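4.2 Equipment sizing and procurement 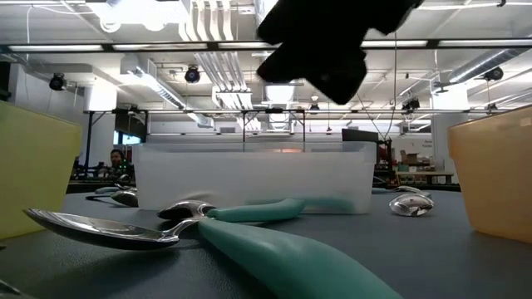
Figure 3. Utensil-sorting workspace with three plastic bins, teal-handled utensils on the tabletop, and the gripper suspended above the center bin.

The purchasing plan for the Inwood site was built from the utensil task (Figure 3), which sets tighter limits on the gripper than any other task in the Hepburn set. Spoon bowls are reflective and curved, and they come to rest in either orientation, so finger opening and approach angle were specified before payload. Bins and utensils were treated as consumables and budgeted separately from capital equipment.

We priced 2 cells under a single order to Halero, with one spare gripper per cell. The alternative, a staged purchase with the second cell ordered in January, lowered the first-year outlay but required a repeat of the acceptance test. Quoted lead time for the arm was 8 weeks in both cases. Overhead rails and lighting were costed as building work and are excluded from the cell price.

Consumables were estimated from the Ititz pilot, which logged 237 hours of operation. Finger pads were replaced on a fixed schedule of 200 hours, regardless of measured wear. This schedule is conservative for plastic handles and may be short for metal edges; we did not test the two separately. Labor for pad replacement is carried under maintenance in Table 4. Costs of floor space and network access were shared with other projects and are not allocated here.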